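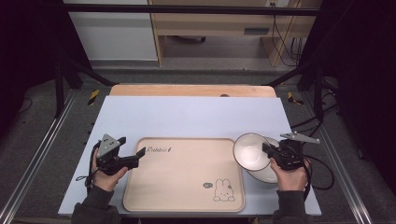

Bowl in the right gripper, tray still empty.

Review: Garico Bench Practice Guide for Hand-Held Grippers, second edition

I bought this guide in August after our small lab had gone a year and a half on house rules taped to a cabinet. We record table tasks with a pair of hand-held grippers, mostly dishes and trays, and those rules had grown to four pages that disagreed with each other. The Garico guide is a spiral-bound book of 60 pages plus a set of wall cards. I have used it for about 400 recordings now.

The first section covers the station. It asks for a fixed work surface, a marked floor area and a written start position for every object. The floor marking rules are short and good. Striped tape goes down at the table corners and stays down, and whoever moves a table has to re-mark it before the next session. Ornberg's older handbook spends a whole chapter on this and I never got anyone to read it.

Cables get two pages and should have had more. The guide says to leave slack for the full reach of both arms and to keep loops off the floor where people walk. Fine, but it has nothing on what to do when a cable hangs over the side of the table and swings during a reach. We wrote our own rule: check both sides before each take, and stop if a cable crosses the work surface.

The part on handling is the best thing in the book. It sets out one object per gripper, no passing over the other hand, and a slow approach for ceramics and glass. It also says to end a take when you lose your grip and to label it that way. We used to throw those takes out. Botha's free checklist tells you to keep them too, but it gives no wording for the label, and we ended up with six different ones.

I have two complaints. The wall cards are printed on glossy stock, and under our ceiling lights they are hard to read from where the operator stands. And the rest schedule is vague. It says "regular breaks" and leaves it there. Holding two grippers out in front of you is tiring, and new people won't ask to stop — they just get sloppy. We swap operators every Thursday and set a kitchen timer the rest of the week.

You also get 365 days of online updates with the book. So far there has been one, a corrected table for tray sizes.

If you already have the Sokside binder, you could get by with that and a roll of floor tape. The Sokside material is better on storage and on cleaning finger pads. For a new station I would start with Garico, copy out the handling pages and put them where the operator can see them.

Four stars out of five. I would buy it again, without the cards.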